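About Taltbridge Paper Conservation

Who we are

Taltbridge Paper Conservation repairs and stabilizes books, maps, letters and printed sheets. We work for county record offices, small museums, churches, law firms and private owners. The studio is in Kestgate, on the upper floor of the old Sheehan building, with a goods elevator at the back for anything too large to carry up the stairs.

The business was started by Tipene McPhee, who had trained as a bookbinder and spent several years repairing ledgers for a shipping archive before setting up alone. He took on his first assistant the following August. There are now 5 of us at the benches and one person in the office, who answers the phone and arranges collection.

What we do

Most of our work is on paper that has been folded, rolled, taped, glued or stored somewhere damp. We clean surfaces, remove old adhesive, mend tears with Japanese tissue, flatten creases and make boxes and folders to fit. For books we resew loose sections, repair joints and spines, and put back original covers where enough of the cover is left.

We do not restore missing text or redraw missing parts of a map. If there is a hole, we fill it with toned paper so that the sheet can be handled, and the fill can be told apart from the original by anyone who looks closely. We also do not bleach paper. Customers sometimes ask for this with prints and certificates, and we are happy to talk about what washing can and cannot do.

The oldest item on our regular list is the Plullberg parish survey of 1724, a set of ink drawings on heavy rag paper. It comes back to us for checking every 3 years. The paper itself is in good order. The linen hinges added by a later owner have given more trouble than anything else, and we replaced the last of them on the most recent visit.

Color and surface

Colored papers need more care than plain ones. Some dyes move as soon as they meet water, and reds are often the worst. We test every color in several places before any wet treatment, and if a dye is not stable we use dry methods or leave it alone. Book cloth, felt and flocked papers are tested in the same way.

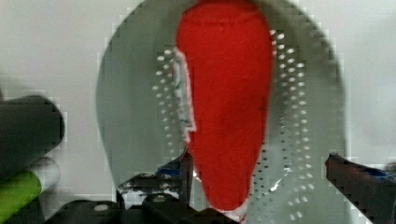 Red surface with a ragged white edge on the left.

Torn edges are kept as they are unless they are likely to catch. We do not trim. An edge often shows how a sheet was made or what it was once joined to, and a later researcher may want to see it.

How we work with customers

Please call or write before sending anything. We will ask what the item is, its size, and what you want to do with it afterward - a letter that will sit in a drawer needs less than one that will be handled by a class of students. After that you can bring it in or we can arrange collection.

Every item gets a written condition report and an estimate. Looking at one item and writing the estimate is free. For collections we charge by the day, and the charge comes off the bill if the work goes ahead. Nothing is treated until we have your signed approval, and if we find something unexpected partway through, we stop and call you.

Small repairs usually come back within a month. Bound volumes take longer, and large maps longer again, as we have one table big enough for them. Items waiting for treatment are kept in a locked room with controlled humidity. You will get a treatment record with the finished work. Please keep it with the item, especially if it may be sold or given to a library.

Training and visits

We take one trainee at a time for a placement of 5 months. Applicants should have some bench experience in binding, printing or framing, but a degree is not required. Trainees are paid and work on real customer items under supervision once they have finished their practice pieces.

Groups can visit by appointment. The space is small, so we ask school parties to come in two halves. Bags and drinks are left in the office. We can also come to you and give a talk on storing family papers, which covers folders, photo sleeves, attics and basements, and what to do in the first day after a leak.

Getting in touch

The office is open in the mornings. In the afternoon the phone goes to a message service - leave your number and we will call back the next working day. Parking is in the yard behind the building, through the green gate.

Page last updated 13 Sep 2018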